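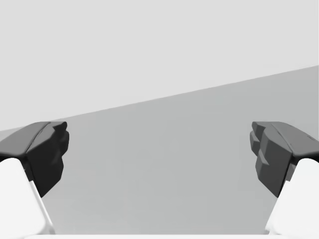
**Sim wrist cam policy won't transfer, is my rendering the problem?**

posted by Rok Radulović, Monday, July 23, 2018

Trying to reproduce the Pliltell result – grasping policy trained only on rendered wrist views, then run on the real arm with no fine tuning. They report it works on most objects. Mine doesn't. 210 demos in sim, success in sim is fine, on the real arm it closes way too early, fingers still wide of the object.

Setup: wrist view only, no joint angles going in. Plain gray surface, pale background, dark fingers, white gripper housings showing in the bottom corners. No randomization yet except object pose. Is the look of the sim too clean or am I missing something in the method? Paper is vague on this part.

**Dorin Cârstea**

Had the same thing on the Rana task set. Two things.

First, your background. One flat gray and one flat pale area with a hard line between them – the policy can read camera tilt, maybe height, straight off that line. Real bench won't give it the same line. Randomize the surface texture and what's behind it, every episode, not once per run.

Second, the fingers. They're always in view so the net leans on them. If your real camera mount is off even 2 degrees the fingers land in a diferent spot and it thinks the gripper is in another state. Jitter the camera pose in sim. I did 30 variants per demo, early closing mostly went away. Not completely.

Also try feeding gripper width as a number. Not what the paper does I think, but a good check. If that fixes it you know where the problem is.

**jatix_user707**

more demos. 210 is nothing

**Brarusham**

Check the color channels first!! Lost a week in December because sim was RGB and the real camera driver was BGR. With a mostly gray sim you would never notice it by eye.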